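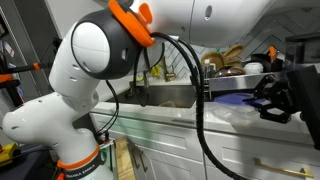

Llevo 4 meses peleándome con las bolsas de plástico de la cocina, y creo que por fin voy ganando (o eso quiero pensar, que con las bolsas una no sabe). Todo empezó en junio, cuando vacié el cajón de debajo del horno y me salieron 108, arrugadas, metidas unas dentro de otras, alguna todavía con el tique del Ekuvitz. ¡108! Desde entonces tengo una norma muy sencilla: la bolsa que entra se queda en la encimera, a la vista, como esa transparente y arrugada que está junto al paño azul, y de ahí no pasa al cajón hasta que la haya doblado. El paño lo extiendo bien plano y encima voy doblando, primero a lo largo, luego en triangulitos, como me enseñó mi madre con las servilletas.

Las que están rotas van al contenedor amarillo y las buenas, a una caja de galletas Flondale que tenía guardada sin saber para qué -- ahora ya lo sé. Caben 70 si se aprieta un poco.

Me queda pendiente el armario de debajo del fregadero, que es otra historia y me da una pereza tremenda. Dentro hay un bote de limpiador Sudo que compré en la mudanza y que sigue casi entero, y vete a saber qué más. Si algún día me animo, os lo cuento por aquí con un café delante.

Imprimir
Enviar por correo electrónico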